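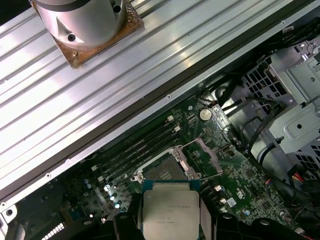
SIDIMTON, 6/13/19

I have a soft spot for old desktop computers, the big heavy kind you have to lay on their side before you can get any work done. My friend Harpreet Melnyk calls them boat anchors. She also keeps four of them under her stairs, so I don't take her too seriously!

The processor is the part that still makes my palms sweat. You've got this little silver square that has to sit in its socket exactly right, and there's no pushing allowed – it drops in or you pick it up and turn it. I learned on a machine I bought for parts at the Gauthier swap meet in April, and I must have lined up the corner mark a dozen times before I dared let go. 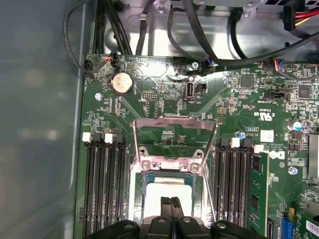

Then comes the lever, and the creak it makes going down (I still hate that creak). Clifford Sandhu, who taught me most of this at his shop, Avora Repair, used to leave the room when I closed one. He said my face made him nervous.

Memory is the fun bit by comparison. Line up the notch, press both ends, wait for the click. I could do that all afternoon with a radio on.

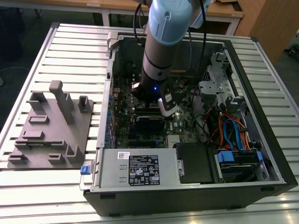

What I love about the bigger towers is the elbow room. Blue tabs and latches to grab hold of, and drive bays you can get a whole hand near – okay, maybe not Clifford's hand. The cables are another story, and I always end up with one loop of wire that won't lie flat. Last time I tucked it down beside the drive cage and went to make a sandwich.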